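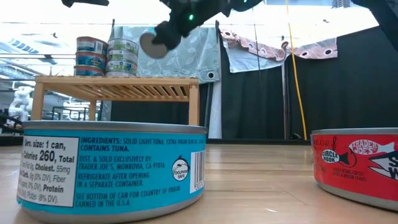
Fig. 1. Back label of a tuna can sold by Trader Joe's, with the ingredients, storage advice and "Dolphin Safe" logo.

Print this page | E-mail this page

Reading the small print: how shoppers use food labels
Noeline Sheehan and Nouhaila Lamrani
Monday, December 24, 2018

1. Background

Our module asked for a small study of printed information that people meet every day. We chose food labels. Most of the reading we did beforehand was about whether labels are clear, and much less of it was about whether anybody looks at them. We wanted to know which parts of a label shoppers read, and at what point: in the shop, at home, or never.

2. Method

We handed out a one-page questionnaire in September at the Stuvuvach shopping centre in Skarklow, on the benches outside the supermarket. We had 50 forms filled in. The form had a list of label parts (price per weight, ingredients, nutrition panel, storage advice, date, country of origin, logos) and asked people to tick the ones they had read on their last shopping trip. There was a space at the bottom for comments.

After that we did 3 longer interviews. One was with the owner of the Ait Ali grocery on the same street, who let us use the back office. The other two were with shoppers who had left a phone number on the form.

3. What we found

The date was the part people ticked most often, followed by the price per weight. Ingredients came next, but the comments showed that this depended on the household. People who cook for someone with an allergy read the whole list each time, even on a product they buy every week. Others read it once and then trusted the packet.

The nutrition panel was ticked less than we expected. Several people wrote that they did not know whether the figures were for the whole packet or a portion. One interviewee had bought a ready meal marked 800 calories and only saw at home that this was for half.

Storage advice was hardly ever read in the shop. Both shoppers we interviewed said they look for it after opening, if at all. Neither knew that some tins tell you to move leftovers to another container before they go in the fridge.

Country of origin got mixed answers. The grocer said customers ask him about it for fruit and meat, and almost never for tins. He thought that logos worked better than words for people in a hurry.

4. Problems with the study

The forms were all collected in one place and in the daytime, so people who work office hours are missing. Ticking a box is also not the same as reading. We wanted to watch shoppers at the shelf but the supermarket did not give permission. Question 4 was badly worded and we left it out of the results.

5. Further work

Noeline would like to repeat the questionnaire at the evening market in Horirier, with larger type on the form. A few older people had to ask us to read it aloud.

Print this page | E-mail this page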